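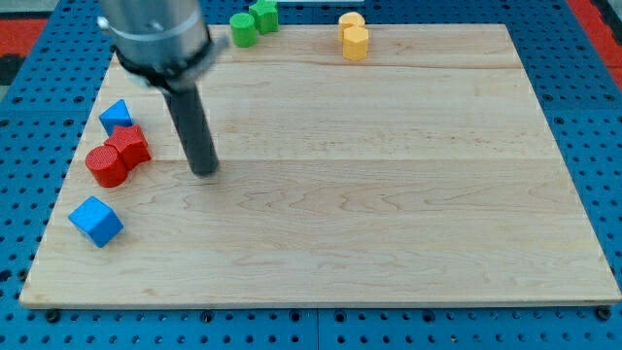
Tempo de leitura: 1 minuto

4.2 Verificação do planejador de empurre no Zitard

1. Coloque os blocos coloridos sobre a placa de madeira e mantenha livre a metade direita.
2. No painel Percepção, confirme que cada bloco recebeu rótulo de cor e forma. Estrela e cilindro vermelhos, quando encostados, devem constar como dois objetos.
3. Defina a velocidade em 20 mm/s.
4. Selecione o bloco-alvo e execute Planejar — o braço permanece parado nesta etapa.

Nota: peças junto à borda exigem a opção "Margem estendida".

Cuidado: não altere a altura da haste com o controle ativo.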